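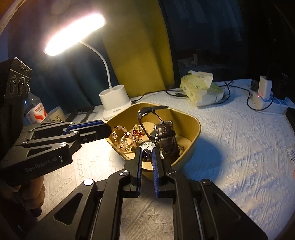

Hand-held pair at the sorting table, with the bowl of beads and watches between them.

Looking after the hand-held grippers

The Rastogi table has now logged 2,205 recordings on the same two hand-held grippers, and the wear is beginning to show. Several people on the evening rota have asked what gets done to them between sessions and who is meant to do it. The short answer is that whoever signs the pair out does the daily check, and the Plulia bench does everything that needs a screwdriver.

The daily check takes four minutes if the tools are clean. Wipe the blue pads with a barely damp cloth, working along the ribs. Skin oil and polish from the watch straps collect in the grooves, and a pad that looks fine from the side can still let a bead slide. Don't use the alcohol wipes on the pads. We did that through the spring and they went hard at the tips. The wipes are fine for the lenses and the body.

Next, open and close the jaws slowly and watch the tips. They should meet flat along their whole length. If one tip arrives before the other, the linkage has gone out and the tool goes in the tray for the bench. Please do not try to bend it back. Last month one came in with a pad half peeled away where someone had tried to pull the jaw straight by hand.

Pivots are the part that most often needs attention. The screws work loose a little at a time, and the first sign is a faint click as the jaws change direction. The bench nips them up to the mark on the Clesano driver and puts a spot of thread lock on any that have moved more than once. Too tight is as bad as too loose: the jaws stick slightly at the start of the squeeze, and the opening width in the log comes out as a flat line followed by a jump. Anyone who sees that shape in the log should write the tool number on the sheet.
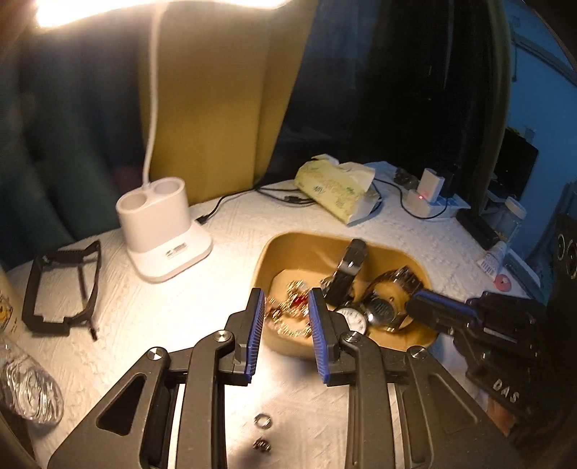
Setting the width zero is the job that people skip. It has to be done after any work on the linkage and at the start of every session, even when the tool has only been sitting on its shelf. Close the jaws fully, hold for a count of three, open them fully, hold again, then press the button. Have the jaws standing open and roughly parallel to each other, pad facing pad, as on the nearer gripper here, before you accept the open value. Keep the tool clear of the bin while you do it. If a jaw catches the rim the reading is short, and every grasp recorded afterwards will be out by the same amount.

We found 37 recordings with a bad zero when the Drolten set was checked, all from one evening. They could be corrected, but it took most of Tuesday to do it.

A word on small items. Rings and thin metal pieces are harder on the pads than anything in the bin, as they get pinched edge-on and cut into the ribs. A nick across one or two ribs is acceptable. Once a cut runs to the edge of the pad it will start to lift, and the pad should be changed. Change both pads on a tool together, or the jaws will close off centre. The spares are in the drawer under the bench, left and right bagged separately. After a change, leave the adhesive overnight.

The present pads on the left-hand tool have done 969 recordings, and the bench would like them changed before the next long run. The right-hand tool had new ones in November.

At the end of the session, put both tools back on the shelf with the jaws open. Stored closed, the pads press into each other and take a set. Fill in the sheet even if there is nothing to report, and leave it clipped to the shelf, where the bench picks it up in the morning.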